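Print this article
E-mail this article

3. Sorting soft goods into open bins

3.1 Why hats were treated separately

The household inventory described in Section 2 gave us 3,502 items in all, and most of them fell into groups that were easy to store. Books stood on shelves, dishes were stacked, and folded clothing went into drawers. Hats did not fit any of these groups well. A baseball cap has a stiff brim and a soft crown, so it cannot be folded the way a T-shirt can, and it does not stack neatly unless the crown of one cap is pushed inside the next. People in our interviews described hanging caps on doorknobs, leaving them on car seats, or dropping them on whatever surface was closest to the front door.

Of the households we visited, 67 kept at least one cap in regular use. Kasten's earlier notes from the Whiteley apartments had grouped caps with scarves and gloves under "outdoor wear." We kept that grouping for the first round of coding and dropped it for the second. Scarves and gloves were put away for the summer in nearly every home, while caps stayed out all year and were handled much more often.

3.2 Choice of container

We compared two kinds of storage, closed boxes with lids and open bins. The closed boxes were the Lindari type already used for the shoe study. They protected the contents from dust but were left unopened for long stretches, and items meant for them tended to pile up on the lid. One resident had three caps and a dog leash on top of a box that held nothing at all. Open bins were used more, even by people who had told us at the first visit that they preferred a lid.

For the remaining work we used clear plastic bins with no lid. Clear walls let a person check the contents from the side as well as from the top. This mattered more on high shelves than on tables, where most people simply looked down into the bin. Reece Oakley also tested opaque bins with a written label on the front, and those results are given with the Brosar shelving data in Section 5.

Size was a harder question. A bin that is much larger than a cap collects other things - keys, mail, sunglasses - and within a week or two it is a general catchall. A bin that is too small bends the brim. We settled on a size that takes one cap lying flat with a little room to spare. Two caps can be nested in the same space if the owner does not mind pressing the crowns together, though several did mind.

3.3 Placing the cap

Participants were asked to put a cap away as they would at home, with no instruction about which way it should face. The resting position was then written down using two terms. "Crown up" means the cap sits as it would on a head. "Crown down" means it lies upside down like a bowl. Brim direction was recorded separately as front, back, left, or right, seen from where the person stood.

Figure 4 gives a case of the crown-up, brim-back position. The cap takes up nearly the whole bin, and the second bin is set next to it at a slight offset, a little nearer the front of the table.

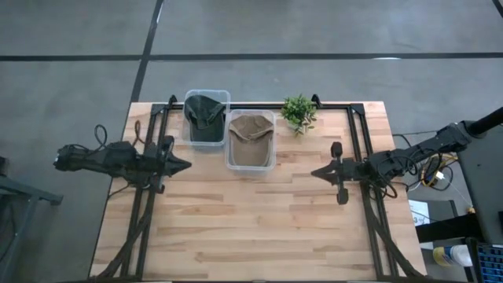

Figure 4. Dark green baseball cap stored crown up, brim to the back, in the left of two clear bins on a butcher-block table.

We recorded 200 placements under these terms. Crown up was the more common choice, and most people gave the same explanation for it, that the cap keeps its shape better. Those who chose crown down usually dropped the cap in from above without bending over. Brim direction followed no clear pattern, except that left-handed participants turned the brim to the right somewhat more often than the others did. We did not pursue this.

The trials at the Wornetti house in December were left out of the totals. The caps there were wool and had ear flaps, and the coding terms did not cover them.

Print this article
E-mail this article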